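3. Materials and Setting

3.1 The bags

The bags used in this study are plain cotton drawstring bags of the kind sold for bread, laundry odds and ends, toys and gifts. They were bought from Vieira, a small supplier that sells them by the carton of 1000, undyed and unprinted. We chose them because they are common and cheap, and because most of the people we spoke to in the household interviews (Section 5) already owned some. The cloth is cream in color. The mouth is hemmed to form a channel, and a thin cord runs through the channel and comes out on one side, where the two ends are left loose or tied together.

All bags were washed once at low heat and dried flat before use. New bags of this type carry some stiffness from the finishing of the cloth, and in early trials the stiffness made the mouth spring open again after it was drawn. One wash was enough to remove most of this effect. A second wash made the cloth softer still but also shrank the channel, so that the cord began to catch on the seam, and we did not go further.

Several sizes were used, and we did not try to match them exactly. The household bags reported in the interviews were a mixed lot too, and a set of identical bags would have told us little about them. Bags with torn channels or frayed cord ends were set aside.

3.2 Contents

The contents were small hard objects that a family might reasonably keep in a cloth bag. They included wooden letter blocks, short metal fittings and a few darker, heavier pieces that pull the cloth down and give the bag a clear bottom. Soft contents were avoided in the main trials. A bag filled with socks or scarves takes the shape of a cushion and the cord hardly matters, while a bag with a few blocks in it slumps, rolls onto its side and lets the mouth fall open unless it has been drawn well. The second case is the one people complained about.
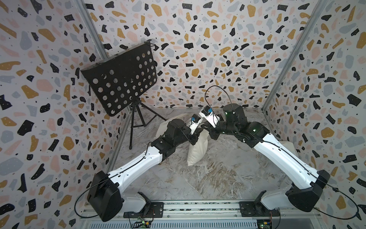 Filling was never complete. A bag filled to the hem cannot be gathered, and a number of the people interviewed had learned this for themselves and stopped at two thirds. We followed the same habit. The level was judged by eye, and where two of the authors disagreed the lower level was used.

3.3 Surfaces and surroundings

The work was carried out at Stollarside in a corner lined with terrazzo-patterned wallpaper. The print has black, mustard, pink and blue-gray chips on a pale ground. The working surface has a gray marble pattern with brown veins, and metal strips run along parts of its edge. Neither pattern was chosen for the study. They were kept because a busy background is closer to a furnished home than a blank bench is, and because kitchens in particular tend to have a stone-look counter of some sort.

The surface pattern had one practical result. A cream bag stands out well against gray, but a thin pale cord does not always do so where it crosses a white vein, and some cord positions had to be checked a second time before they were written down. Cords lying over another bag were harder still to follow.

A black music stand with a perforated desk was used as an upright object near the bags. Most homes have something of this kind close to where bags are put down: a chair leg, a coat rack, the frame of a shelf. Loose cords find these things easily. We wanted at least one such object within reach of the cords and picked a stand with thin spread legs, as these offer many places for a cord to rest or hang.

Figure 2 gives one arrangement. The two bags differ in how they lie, and the difference comes up again in the discussion of slumping.

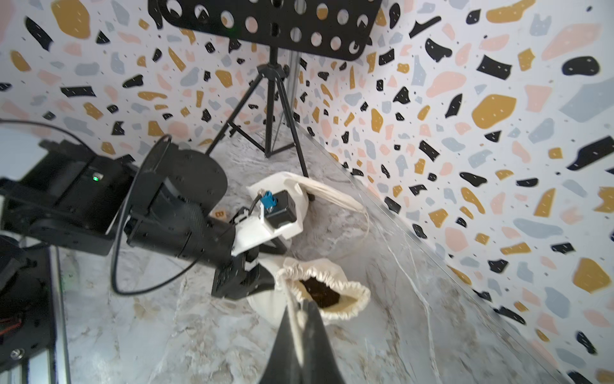
Figure 2. Two cream drawstring bags on the marble-patterned surface. The nearer bag has a gathered mouth with a dark brown object inside; the one farther back is flatter, its loose white cord stretched to the right. A music stand with a perforated desk is in the background.

3.4 What was recorded

For each bag we recorded four things: how far the mouth was closed, whether the bag stood or lay on its side, which way the mouth faced, and where the loose cord ended up. The last item was added after the first week at the request of Sofia Rocha, who had noticed in the interview notes that people talked about the cord far more than about the cloth. They described it as something that trails, catches, gets shut in drawers and has to be untangled from its neighbors.

Closure was scored on a simple scale. A mouth was called open if the contents could be reached without touching the cord, gathered if the cloth was pleated but a gap remained, and closed if no gap could be found. The middle grade is the most common in daily use. Many people draw the cord once, let go and put the bag down, and the cloth relaxes a little afterward. We checked the grade again after 30 minutes in the longer trials. Bags graded closed mostly stayed closed. Bags graded gathered tended to loosen, and the loosening was greater where the bag had tipped over.

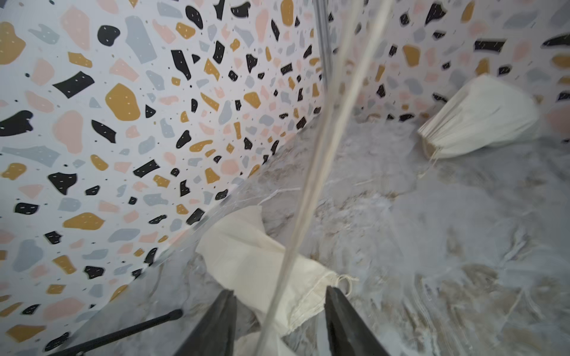 The direction of the mouth was recorded in relation to the nearest wall. A bag lying with its mouth toward the room can be picked up by the cord, which is how most people pick them up. A bag lying with its mouth to the wall has to be lifted by the body, and this pushes the contents toward the opening. Normand Kowalchuk kept the notes on this point and also drew up the sheet on which positions were marked. The sheet is a plain outline with the walls, the stand and the metal edge on it. It proved easier to fill in than a written description, although the outline had to be redrawn once when the stand was moved.

3.5 Bags placed together

Single bags behave in a fairly regular way. Bags placed together do not, and part of the work dealt with small groups of two or three. In a group, a full bag tends to lean on a flatter one, and the cord of one bag comes to lie over the body of the next. When the top bag is lifted, the cord beneath may come with it. Two of the households described emptying a whole shelf this way – one bag pulled, the rest followed.

We treated a cord as crossed if it lay on top of another bag, and as caught if it hung from or was looped around anything other than its own bag. Cords resting on the stand were counted as caught even when a light pull would have freed them. This is a strict rule, and a looser one would give lower figures. It was kept because a person taking a bag off a shelf does not usually look first.

Loose items on the surface were left where they were during a group trial. A block or a fitting lying beside a bag changes how the bag settles, and clearing it away would have removed something that happens in every home with children.
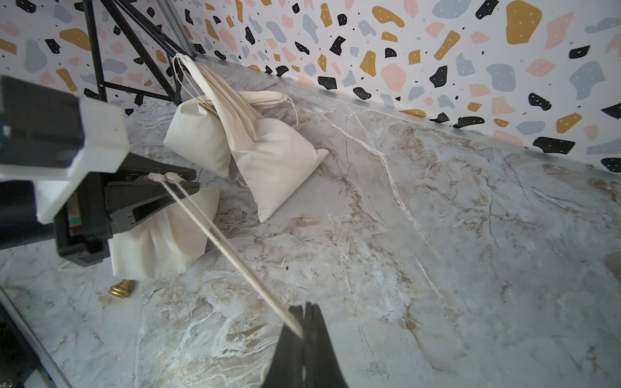
3.6 Cord types

Three cords were compared. The first was the thin cord supplied with the bags. The second, sold under the name Iltudano, is a slightly thicker flat braid, and the third, Trina, is a round waxed cord intended for jewelry pouches. The replacement cords were threaded with a blunt needle and cut to the same length as the original, with the ends knotted.

The flat braid was slower to draw and held its position better once drawn. The waxed cord slid easily in both directions, so a bag closed with it opened again under its own weight unless a knot was added. The original cord fell between the two. For wear, one bag of each type was drawn and released 2000 times over the course of May. The seam at the cord exit was the first part to show damage in every case, and the cloth of the body was still sound at the end. Bags from the wear test were not used in the group trials.

The interviews covered 13 households and are described in Section 5. The bags in those homes had mostly been bought with the original cord and never changed, and for that reason the results in Section 4 are given for the original cord unless another is named.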